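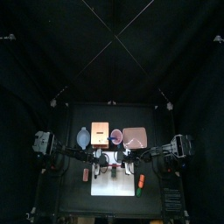
Los dos brazos sobre la mesa, con el tablero blanco en el centro.

Buscar en el sitio
19 de enero de 2019 – Xiuying Deng

Notas para la charla en el taller Kimgate

1. Empezar por la mesa. Fondo negro, un brazo a cada lado. Gastamos 500 euros en la estructura y 10 tardes en montarla.
2. La varilla roja: una pinza sujeta el extremo de abajo, por debajo de los bloques verdes.

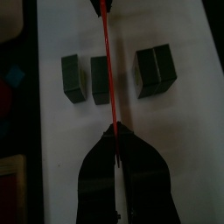

3. Pasar a los objetos de cocina. La tetera es lo difícil – las dos pinzas trabajan muy juntas.
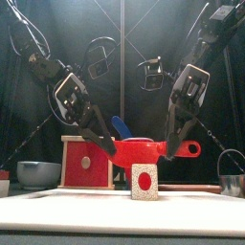
Decir que en octubre cambiamos los cables y pedir ayuda con la calibración.

Contacto | © Taller Kimgate | Volver arriba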